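Umgezogen nach Wundau

Seit Oktober wohne ich in Wundau. Die neue Wohnung hat 62 Quadratmeter und liegt 24 Minuten zu Fuß vom Bahnhof. Den Umzug hat die Firma Bucur gemacht. 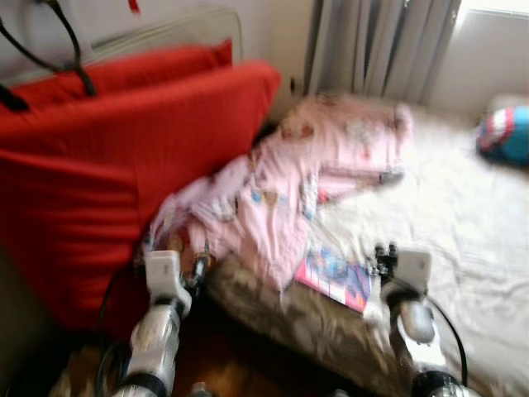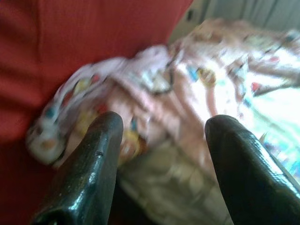

Wie lange vorher sollte man den Umzug planen? Ich habe zwei Monate vorher angefangen, und das hat gereicht – nur den Stromvertrag habe ich vergessen.

Bezahlt habe ich 1000 Euro, inklusive Kartons und Halteverbot. Die Schilder fürs Halteverbot muss man rechtzeitig beantragen, das hat meine Vermieterin Catinca Crăciun für mich erledigt. Die Waschmaschine blieb in der alten Wohnung, der Nachmieter hat sie übernommen.

An der Isar war der Weg zur Arbeit kürzer, dafür zahle ich jetzt weniger Miete. Der Keller ist noch voll mit Büchern. Ein Regal dafür suche ich gebraucht – 2 Meter hoch, tiefer als 30 darf es nicht sein.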